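Eating on the Way to Prillville

Several readers wrote in after the last issue to ask what there is to eat on the bus route to Prillville, and whether it makes sense to pack a lunch. We made the trip in August and kept notes on the meals. The trip takes most of a day with the change at Drollum, so you will need to plan for lunch and an early supper at the least.

Breakfast first. The bus leaves at 6:40 in the morning and the station coffee stand does not open until 7:00. We brought hard-boiled eggs, rye bread and a thermos. Food is allowed on board as long as it is cold and has a lid. There is a fold-down tray on the back of each seat, but it tilts toward you and a cup will slide off it on the hills. Keep the cup in your hand.

The bus stops in Drollum for an hour and 20 minutes. There are two places to eat within walking distance. The first is the counter inside the depot, where you can get a grilled cheese, a bowl of soup or a slice of pie. The soup on our day was split pea, a little salty, with good crackers. The second is the Van Dusen bakery, across the street and up the hill. The date over the door is 1902, and the woman at the register told us the oven in the back is nearly as old. We had the onion rolls and a cheese pastry that came cut in squares. The onion rolls are the better buy. They were still soft the next morning.

If you go to the bakery, go as soon as you get off the bus. The line was short when we arrived and out the door 15 minutes later. They take cash and cards, but there are only four stools, and most people carry their food down to the benches by the depot. There is a water fountain there and a restroom that was clean when we used it.

The second bus is smaller and has less room overhead. Bring a layer you can keep on your lap, as the air conditioning runs cold all the way and there is no way to close the vents over the rear seats. It takes up less space in the bag if it is something thin.

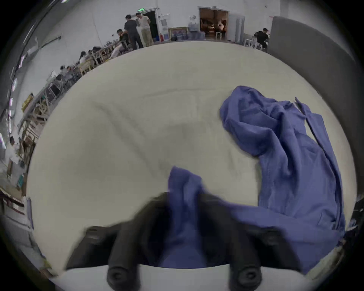 Soft clothes wrinkle, so plan on that.

We got into Prillville a little before 5:00. Supper hours are early there. The kitchen at the Dallex, which is the hotel nearest the bus stop, takes its last orders at 7:30, and the other two restaurants on the main street close at 8:00. We ate at the Dallex the first night because we were tired. The menu is one page. We ordered the baked trout and the chicken with dumplings, and both came with boiled potatoes and a cucumber salad with dill. The trout was very good. The dumplings were heavy and we left half of them. Coffee is included with supper, tea is extra.

Our room was 223, at the back, away from the street. It has a small refrigerator and an electric kettle, so on the second day we bought bread, tomatoes and smoked cheese at the grocery and ate lunch in the room. This is the cheapest way to do it if you are staying more than one night. The grocery closes for an hour at noon.

There is a walk from the hotel to the overlook, at 854 feet, and it makes a good place for a picnic. The trail has 67 wooden steps near the top according to the sign, and a railing on one side. There are tables at the overlook but no trash cans, so bring a bag and carry everything back down. We took the rest of the onion rolls and some plums from the grocery. It was windy and we had to hold the napkins down with the plums.

For the ride home the hotel will pack a box lunch if you ask the night before. Ours had a ham sandwich, an apple, a pickle wrapped in wax paper and two oatmeal cookies. Ask for the mustard on the side. The morning bus back leaves from the same stop, and the change at Drollum is shorter in that direction, only 25 minutes, which is enough time for the bakery if there is no line.

Next issue we will have the recipe for the cucumber salad, or as close as we have been able to get to it. If you have made this trip and ate somewhere we missed, send us a note and we will print it.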